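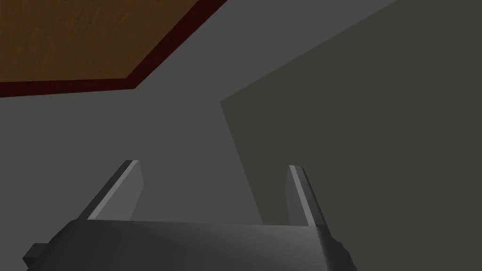 Wood top, darker edge band.

Door undercut vs. transfer grille for a small bath

jcabral
Posted 7:42 PM
The apartment is 588 sq ft, one bath, one exhaust fan ducted to the outside. The fan is labeled 60 cfm. The bathroom door is 28 inches wide and has a 3/4 inch gap to the finished floor, so 21 square inches of free area. With the door shut, the fan gets louder and steam stays on the mirror well after a shower. With the door open a few inches it clears much faster. I have read that 3/4 inch is plenty. Is the undercut the restriction, or should I look at the duct first? I would like to avoid cutting the door.

wouter_v
Posted 8:05 PM
Run the numbers. 60 cfm through 21 square inches is a face velocity of 411 feet per minute. Using a discharge coefficient of 0.6 for a sharp-edged slot, pressure drop comes out a little over 7 Pa. A typical bath fan is rated at 25 Pa, so the undercut alone uses more than a quarter of what it was rated against. Add the duct, an elbow or two and the wall cap, and you are somewhere else on the curve. The fan is not moving 60 in that condition.
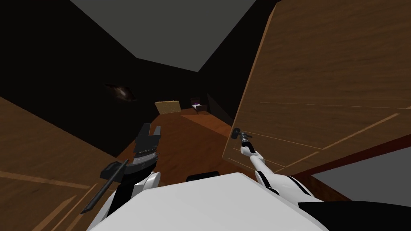 Far side of the room, wooden door at right.

GOstrowski
Posted 8:31 PM
Disagree with the conclusion. 7 Pa at full flow is an upper bound. If the fan is moving 45, the drop across the slot falls with the square of the flow and you are near 4 Pa. There is also leakage at the jambs and head, which you left out. I would pull the grille and look at the duct. Six feet of crushed flex will cost you far more than the door does.

wouter_v
Posted 8:50 PM
Agreed on the square law. But the OP says the noise changes when the door moves. The duct is the same in both cases.

GOstrowski
Posted 8:58 PM
Noise is a poor flow meter. An open door also lets moist air mix into the rest of the apartment, so the mirror will clear faster even with the fan off. Neither observation separates the two causes.

celina_w
Posted 9:14 PM
What is on the floor outside the door? I had a 3/4 inch gap on paper and carpet on the hall side took up 1/4 inch of it. That left 14 square inches, and the drop at 60 cfm more than doubles. I fitted a Kireck transfer grille low in the wall and stopped thinking about it. You do lose some sound privacy.

jcabral
Posted 9:26 PM
Hard floor on both sides, no rug. Threshold is flush.

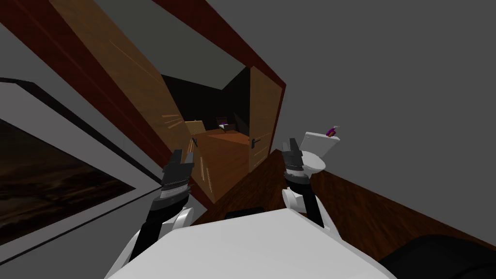
Doorway with the dark red frame, toilet at right.

abaran
Posted 10:03 PM
Test it before buying anything. Tape a manometer hose under the door, close it, run the fan, read the difference. Below 3 Pa, leave the door alone. Above 5, add area. Close all the windows first, and also repeat it with one window open in the main room, or you will be measuring the apartment envelope along with everything else. At 588 sq ft that can matter. In a 2,000 sq ft house I would skip the second reading.

wouter_v
Posted 10:11 PM
The hose should end well away from the slot, otherwise you pick up velocity pressure.

jcabral
Posted 10:20 PM
I can borrow a manometer. Will also pull the grille and check the flex while I am up there.

GOstrowski
Posted 10:24 PM
Check the backdraft damper too. Mine was painted shut on one side.

jcabral
Posted 6:50 PM
Windows closed: 3.5 Pa. One window open: 3.4. Flex is not crushed but it sags between the fan and the wall. Damper moves freely.

GOstrowski
Posted 7:15 PM
Then pull the flex tight, support it, and measure again. If the flow goes up, the reading at the door will go up with it.

wouter_v
Posted 7:33 PM
At which point you may be over 5 and need the grille anyway. Post the second reading.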